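Sobre a Pandesside

Quem somos

A Pandesside experimenta garras, braços, câmaras e controladores para quem tem de os comprar e preferia não se enganar. É uma frase que demorou mais a escrever do que devia e que continua a não caber no cartão de visita. As versões anteriores incluíam a palavra "soluções" e foram todas para o lixo.

Não vendemos robôs. Também não os fabricamos, não os representamos e não recebemos comissão de quem os fabrica, o que torna as nossas conversas com os fabricantes mais curtas e os nossos almoços mais baratos. O cliente paga-nos para pôr equipamento a trabalhar com as peças dele, apontar o que acontece e entregar um relatório que se consegue ler sem café.

De onde viemos

A casa foi fundada por Desmond Ambrose, que tinha passado anos demais do lado das compras numa fábrica de componentes metálicos. Foi ele quem assinou a encomenda de uma garra escolhida por catálogo, com base numa fotografia muito bonita em que a garra segurava um ovo. A fábrica não produzia ovos. A garra passou o resto da vida útil numa prateleira, a segurar o dossiê do projeto, tarefa que desempenhou com competência.

O nome Pandesside não quer dizer nada em língua nenhuma, tanto quanto sabemos. O domínio estava livre.

Como trabalhamos

Pedimos ao cliente que nos mande peças verdadeiras. As boas, as tortas, as que ficaram esquecidas no fundo da caixa e que toda a gente na linha conhece pelo nome. Há quem insista em mandar uma amostra polida, escolhida a dedo e embrulhada em papel de seda. Agradecemos, pomos a amostra de lado e pedimos outra vez.

Depois montamos a bancada o mais parecida possível com o posto de trabalho onde o robô vai acabar, incluindo a luz. A luz costuma ser a primeira surpresa do orçamento.
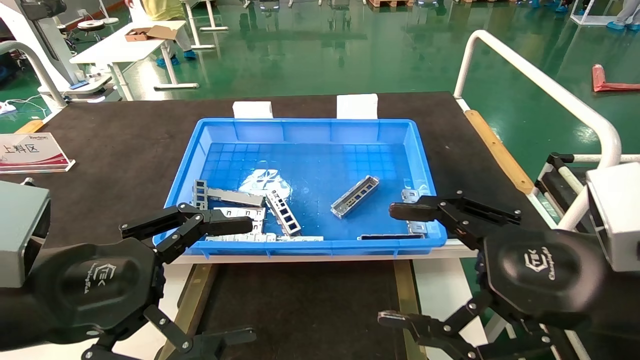 Comparar garras é a parte do ofício que mais nos ocupa e a que pior se explica em jantares de família. O mesmo braço, com o mesmo controlador, muda de feitio conforme o que lhe pomos na ponta, e a chapa dobrada é o exame a que submetemos quase tudo. Um tabuleiro azul com suportes metálicos espalhados parece coisa simples até se olhar para eles com olhos de garra: um tem a aba perfurada ao alto, outro tem recortes retangulares, outro é um perfil comprido com ranhuras, e cada um pede para ser agarrado de um sítio diferente. Junte-se o reflexo branco no fundo do tabuleiro e temos também assunto para quem trata das câmaras. Usamos dedos articulados de um lado e do outro, por cima da mesma confusão, e evitamos arrumar as peças antes do ensaio, por muito que custe às pessoas asseadas da equipa (temos várias).

Cada configuração faz 300 tentativas de recolha. Escolhemos esse número numa reunião longa, entre os que queriam 100 e os que queriam continuar até à reforma. Contamos como falha tudo o que o operador da linha contaria como falha: peça que cai, peça que roda nos dedos, peça que chega ao destino acompanhada de outra que ninguém convidou. Os fabricantes têm por vezes definições mais generosas. Publicamos as duas no relatório, lado a lado, e deixamos o leitor tirar as suas conclusões.

O que fazemos

Ensaios comparativos de garras, com peças do cliente e critérios combinados por escrito antes de começar. Depois de começar não se mexe nos critérios, nem a pedido, nem com bolos.

Avaliação de câmaras e iluminação para recolha de peças metálicas, brilhantes, oleosas ou simplesmente antipáticas.

Comparação de controladores, incluindo o tempo que uma pessoa normal leva a descobrir em que menu está a paragem suave.

Segundas opiniões sobre propostas de integradores. É o serviço mais pedido em dezembro, quando sobra orçamento e falta juízo.

A bancada Holtora

Holtora é o nome da nossa bancada de dois braços e também, por preguiça, o do programa que regista os ensaios. Guarda os comandos enviados, o que as câmaras viram e as notas de quem estava presente, que são muitas vezes a parte mais útil. Uma nota célebre diz apenas "outra vez o dedo de baixo". Poupou ao cliente uma encomenda de 40 garras.

Para as peças de chapa trabalhamos regularmente com a Okafor, que nos fornece suportes dobrados em todos os estados de conservação, e com a Grultell, que faz dedos por medida e aceita mal as críticas, mas aceita-as. Ambas leem os relatórios antes de saírem. Nenhuma os pode alterar.

O que não fazemos

Não fazemos vídeos promocionais acelerados. Não garantimos que o robô se pague sozinho, coisa que nunca vimos um robô fazer, nem sequer em parte do valor. E não recomendamos um braço só por ser bonito, embora haja na equipa quem defenda que a estética devia valer até 2 pontos na grelha final. A proposta foi a votos e perdeu.

Visitas e contactos

Recebemos visitas com marcação. Traga peças, de preferência numa caixa que não se desfaça, e alguém que trabalhe de facto com elas. Fornecemos proteções para os sapatos, que não favorecem ninguém.

Se ainda não sabe que garra quer, escreva-nos. Se já sabe, escreva-nos com mais urgência. O formulário está na página de contactos e as mensagens são lidas por uma pessoa, em geral o próprio Desmond, que responde depressa e com frases curtas.

Página atualizada em 26/08/2018.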